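Tips for Keeping a Drinks Tray in Order (and a Word on the Wokbridge Kit)

I get a good deal of mail about drinks trays. You wouldn't think there was so much to say, but anyone who has put out tea and coffee for a crowd knows how it goes -- by ten in the morning the sugar is under the tea, the stirrers are on the floor, and somebody is standing there patting everything like they've lost their keys.

So when Percy Inga asked me whether the Wokbridge kit was worth having for a small guesthouse, I was happy to spend some time with it. It's a tabletop arm, 37 inches at full stretch, that you set up beside your counter to restock packets. You show it the job with your own hands first, and it learns the layout from that. I'll come to what I think of it, but first the tips, which will do you good whether you ever buy an arm or not.

Give every kind of packet its own column and run the columns the long way down the tray. Lay each packet so it overlaps the one before, like shingles on a roof. You fit far more in that way, and guests can still read what they're picking up. Tea bags with paper tags do best with the tags facing up and the strings tucked close, and I like the tea all at one end, well away from the sugar.

Fill the columns from the top down, and keep your spares on the table next to the tray until their row is ready for them. I work with a packet in each hand, one going in and one waiting, and it's surprising how much quicker it goes once you get the rhythm of it!
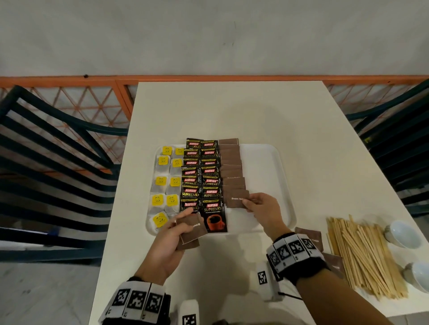

Nesrin Türkmen wrote in to say that she tried the Wokbridge for a whole July at her breakfast counter and it was wonderful with coffee sachets but hopeless with tea strings, which it dragged right across the tray. She went back to doing the tea by hand and let the arm keep the sugar and coffee. I think that's very sensible, and it matches what I found. Stiff, flat packets suit it. Anything with a string or a floppy corner wants a person.

A few more things if you do try one. Put the tray down in the same spot every time -- a bit of masking tape at the corners does nicely. Show it the job slowly and from start to finish, and if you fumble a packet, go back and do that run again. Stir sticks are better stood in a tall cup before you begin, and leave them out of the lesson altogether.

As for the price, the rental is $77 a month, with a $400 deposit that comes back to you when the kit does. For one tray a day I'd save my money. If you're filling trays for several rooms, morning and evening, it may well earn its place, and the lady on the help line was patient with me twice in one afternoon. Percy has decided to rent for a month and see, and I've asked him to write and let me know how he gets on with the creamers.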